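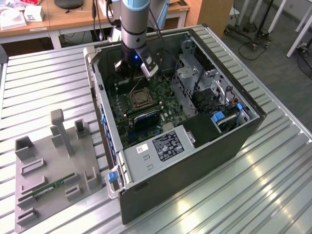
A desktop tower on its side, with the processor in its socket.

My laptop is five years old, and the internet would like me to feel bad about it. Every time I open a browser, something called the Curimetti Air 2 slides into view, thinner than a cracker and priced at $700. So I borrowed one for a couple of weeks to see what I was missing.

It's lovely, I'll admit. The lid opens with one finger, a feature reviewers adore and which has never once been a problem in my life. The screen is bright enough to read on the porch. The keyboard is quiet, so my family can no longer tell when I'm working, or when I'm not.

Then there's the battery. Curimetti promises a full day, and I got one, provided the day ended before dinner. My old Bedix needs the wall by lunch, so that's a win, though a modest one for the money.

Joana Neves, who runs the Tavares repair counter near my office, looked at the Bedix and sighed the way dentists do. She offered a new battery and a bigger drive for $53 plus parts. "It's a laptop," she said. "You write emails on it."

The Bedix now starts up before I've found my glasses. The fan still sounds like a hair dryer in a distant room, and the left hinge has opinions. I sent the Curimetti back in July, and its ads have followed me to the weather page.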